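Gripper drops or twists hangers when lifting them off the rail

posted by wren_levville

Our club is building a clothes sorting task for the Wornetora challenge in July. The arm has to take a hanger off a metal rail and move it to a second rail. Shirts on the orange plastic hangers mostly go fine. The wooden hanger with the heavy plaid-trimmed garment is the problem. We close on the neck just under the hook, lift, and the whole thing swings around and comes out of the fingers. We got 4 good transfers in 12 tries on Monday. Closing force is set to 200 in the Zusgate software, and I don't want to go higher without asking.

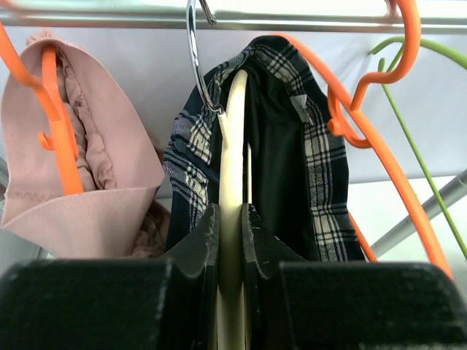 Levville High School Robotics Club - Manipulation Team

The wrist camera view is what we use to line up. Both fingers are black with angled pads. We have not changed the pads since we got the gripper. Should we grab somewhere else, or is it a pad problem?

hopkin_lab_tech

Pads first. A bare pad on a wooden hanger slides no matter what number you put in for force. Glue a thin strip of rubber on each pad and run the same test again before you touch anything else in the program.

Then look at your lift. If you go straight up and sideways in one move, the hook catches the rail and turns the hanger in the grip. Raise it until the hook is fully clear, stop for a moment, then move over. Slow the first part down a lot. A heavy garment keeps swinging after the arm stops, so wait before you lower it too.

mtbolt

what gripper is it? ours was junk, we bought a different one

gearbox11

Agree on the rubber. We used bicycle inner tube and went from dropping most of them to 11 out of 12. Also check that the neck is centered between the fingers before you close. If one finger touches first it pushes the hanger along the rail and you end up with a crooked grip. I would leave the force at 200 for now.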